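# How to move one coffee task to the robot arm, and what to do with the people's hours

At Povitz we run a small kitchen for the staff of three offices. In February we started to prepare the robot arm for one task only, the weighing of ingredients before the morning coffee. I write down the steps we followed, so that the team in Villanueva can repeat them.

## 1. Choose the task together with the people who do it

Ask them which part of the work they would give away. Simone Portela has made coffee here for a long time, and she told us she would give away the scale but keep the talking with guests. We accepted this as our limit.

## 2. Write the task as short lines

Our list for the arm:

- take the container
- put it on the scale
- read the weight
- put the container back

If one line contains "and then", divide it in two.

## 3. Practice in simulation first

We use the simulated kitchen of Sindum. Set the target weight (ours is 165 grams, container included) and let the arm repeat the task. We made 400 runs before we discussed the real kitchen.

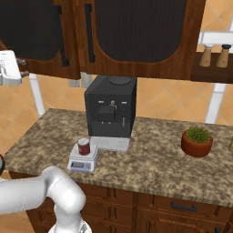

Let the kitchen staff sit at the screen for some of these runs. Vojtěch Bartoš wanted to do it only with the engineers, but the staff asked questions which the engineers did not have. For example, who stops the arm when a guest reaches over the counter? We added a stop button to the plan after that.

## 4. Agree on the new hours before the start

This step took us the longest. Write on paper:

1. which minutes become free,
2. what the person will do in them,
3. that the pay stays the same.

Tatiana Krajčí now uses her free time from 7:30 to 8:00 for ordering and for training new colleagues. She asked to have this in her contract, and I recommend to do the same.

## 5. Keep the hand skill

One morning every week, weigh everything by hand. Without this, a new colleague will not know what to do when the arm is in service.

If the arm stops during a shift, press the red button, write the time in the notebook and continue by hand. Do not restart it alone. Natália Ondrejka answers on extension 264.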